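Job records for exterior work in Oltwood, kept by Restard: roofs, gutters, render and cladding. One row per job, 792 rows in `jobs.csv`.

## Columns

- `job_id`: number, never reused
- `street`: street name only, no house number
- `work`: `roof`, `gutter`, `render` or `cladding`
- `area_m2`: measured on site, blank for gutters
- `scaffold_days`: whole days, strike day included 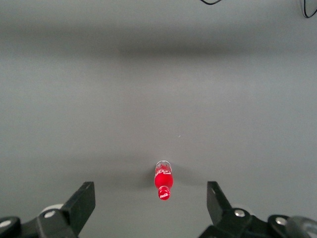
## Known gaps

- 121 rows have no `area_m2` although the work is render or cladding. The paper sheets were lost in the move from the Rivas yard.
- Jobs priced as a pair of semis appear as 2 rows with the same `scaffold_days`. Don't add them together.
- `render` covers both lime and cement up to job 169. After that, see `notes`.

## Changes

January: street spellings corrected by Tipene Costigan. Sovden Lane was in there four different ways.
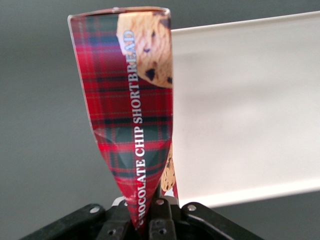
*Shortbread carton, tartan side panel.*

## Contact

Corrections to Visitación Sarmiento, with the `job_id` in the subject line. Please don't edit the CSV by hand, as Excel changes the date columns in `notes`.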